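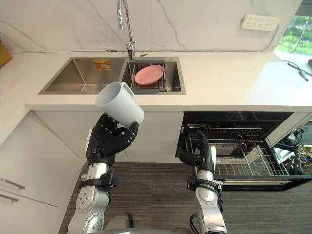 I have been put in charge of the office kitchen on our floor. There was no vote. I once asked where the sponges were kept and that was apparently the interview.

The kitchen has one sink with two bowls, a dishwasher, and 16 people who believe that setting a mug down near a dishwasher is the same as loading it.

My predecessor left a document called Kitchen Guidelines. It has 13 pages. Page one is a table of contents. The word "crumb" has its own section.

I replaced it with a sheet of paper that says RINSE IT, PUT IT IN, GO AWAY. Someone has corrected the comma placement. In pen, with initials.
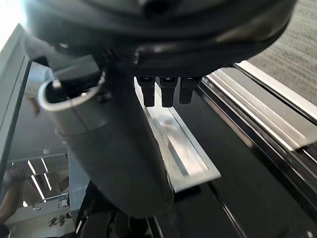 Anyway, the comma person and I are no longer speaking, but the mugs from the Flanbridge side of the floor have started getting rinsed, so I'm calling it even.

The Jollham team remains a problem. They make soup in February and then stop believing in soup until April, and the containers live in the sink through the entire crisis of faith.

My big reform was the two-bowl system. Left bowl is for washing, right bowl is for things that are clean and drying. I explained this in an email. I got one reply and it was an out-of-office.

By 3 p.m. a lasagna dish was soaking in the clean bowl. Full of water. With a fork in it, standing up, like a flag.

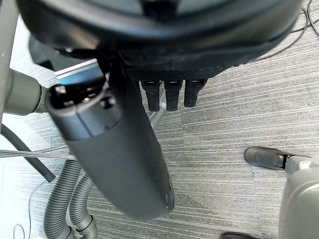 Chrysoula Xenos has replied to say that soaking is a legitimate stage of washing, that the left bowl was full at the time, and that the fork was there to be soaked too.

Chrysoula, I accept the fork. I do not accept "at the time." It was there when I left and it was there when I came in, and by then it had developed a skin.

She also suggested we swap the bowls, so that the drying happens on the left. I said I'd think about it, which is what I say when somebody has a better idea than mine. 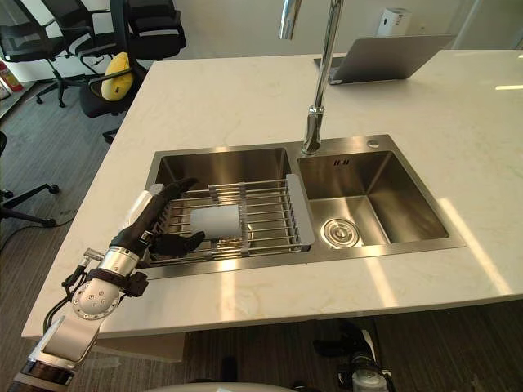

So we are trying it her way for a bit. Big pans go straight in the dishwasher or home with whoever brought them. The rack is the stretchy kind and it reaches across the left bowl fine, and the small bowl stays clear, strainer and all, for rinsing. The one flaw is that people won't stand a cup up. There's a white one lying on its side on top of the rods like it's on vacation.

I priced a second rack. The nice one is 98 dollars. For 98 dollars I would expect it to send the emails.

Facilities has now given the kitchen its own request number, 3652, and asked me to quote it in all future correspondence about sponges.

We are out of sponges.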